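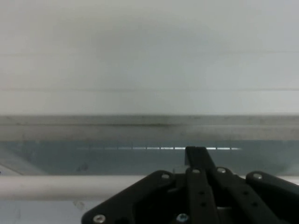

Gripper at rest. Mine took six screws you can see from this side, and a few more you can't.

Review: Coreck two-finger gripper kit, after one term in our robotics club
Posted by Saulius Eglītis
Rating: 4.5 out of 5

I help run the Sunday robotics club at Butkienė, and in March we finally got to put a Coreck gripper on one of the arms. I love this thing! It comes flat in a box with a bag of hardware and a folded sheet of drawings, and the kids had it together in 42 minutes (I timed them, they asked me to).

The linkage is all out in the open, so a student can push a bar with one finger and watch what the rest does. That has taught my group more than any slide I ever made. The screws go in with a plain hex key, and the holes lined up on the first try. With the Serlow kit we used before, we were filing parts by the second week.

Our project this term is "make toast," picked by vote. The arm has to open a toaster oven, get a slice of bread out of a bowl and put it inside. Bread is easy once you turn the force down. The door is the hard part — the handle is smooth metal and the pull has to follow an arc.
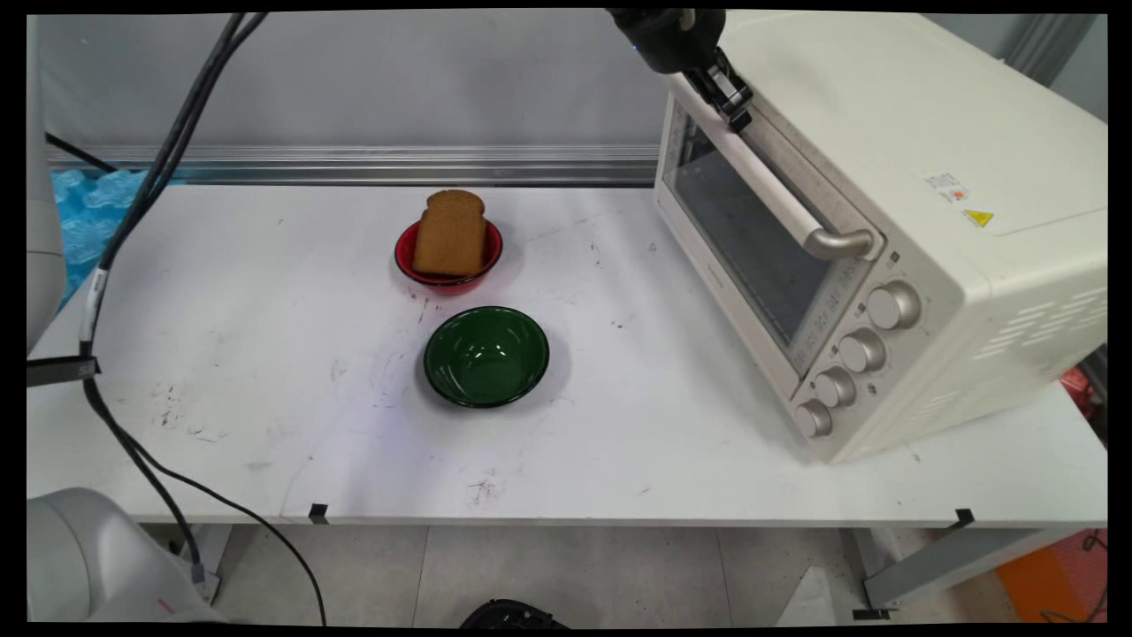
Toast project: fingers on the oven handle, bread standing by in the red bowl.

Povilas Ozoliņš wrote most of the door routine, and he found that gripping near the end of the handle worked better for us than the middle. By the last meeting we had logged 100 door pulls with the same set of fingers and no play in the joints that I can feel.

Now the gripes. The drawings are tiny, and step 7 shows the right link bar backwards. The black finish picks up every fingerprint. Spare finger pads only come from Flarkik, and ours took nearly forever to ship. I also wish the bag had two extra screws in it, because kids drop screws — mine do, anyway.

Would I buy it again? Yes, and we already have a second one on order for the fall group. If your students like to see how a thing moves, get this one and a good hex key.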